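4.2 Pitch length and account retention

Agencies like to believe that they win business on ideas. Our second set of interviews suggests they win it on stamina. Of the 75 pitches in the sample, the longest deck ran to 310 slides, and the client's marketing director admitted to having read the first 11. She awarded the account anyway, on the grounds that people who could make that many slides would presumably answer email.

We coded each pitch for slide count, number of presenters, and whether the creative lead spoke before the finance lead. Deck length had no bearing on the award decision once the size of the budget was held constant. It did matter a year later. Accounts won with long decks came up for review sooner, mostly over work that had been promised on a slide neither side could find again.

The Danko account shows the pattern well. Trirnaser pitched in February with a shopper marketing plan for bottled drinks, built on shelf tests, package recall and a loyalty scheme that existed mainly as a logo. Stumidier, the incumbent, brought two presenters and a short film. Trirnaser won, and spent its first quarter explaining to Danko's sales team what a "purchase ritual" was. The sales team had been calling it shopping.

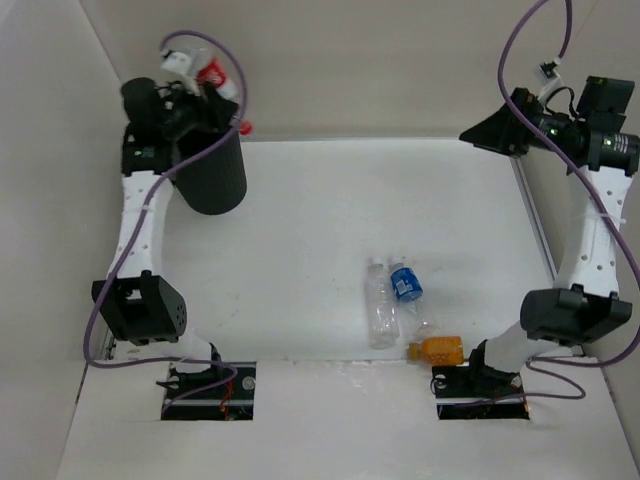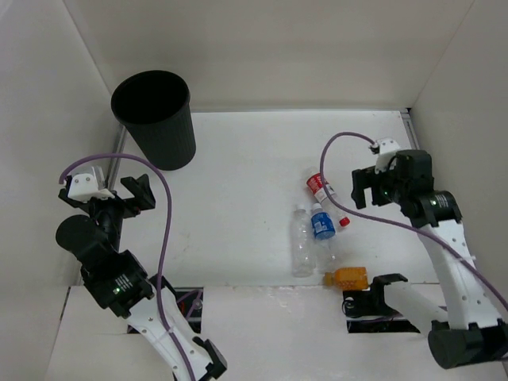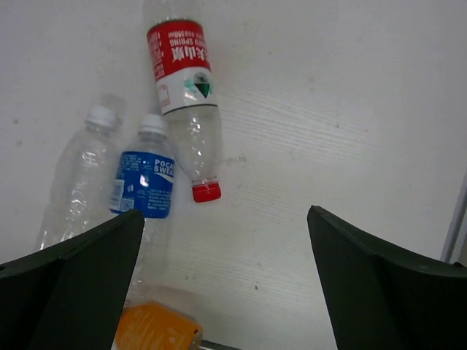
Figure 3. Plastic bottles and robot arms at a white work surface. The gripper fingers are in view in the bottom corners of the last panel.

4.3 Who gets sent abroad

Moving a senior creative to another office is usually announced as a sign of confidence in the market. We looked at what happened next. Hamish MacRitchie, who led the Jadden business through two relocations, described his own as "a promotion with a longer commute to the people who approved it." His first 60 days went on introductions, several of them to colleagues he had hired.

Relocated leads kept more clients than local hires in the first year and fewer in the second. We read this cautiously. Clients who ask for a particular person tend to be fond of that person already, and fondness is hard to separate from performance in a satisfaction survey – the survey we inherited did not try. Local hires, for their part, were more often handed accounts that somebody else had declined.

Agency size made little difference to either result. Job titles made none, although they took up more of the interviews than any other topic.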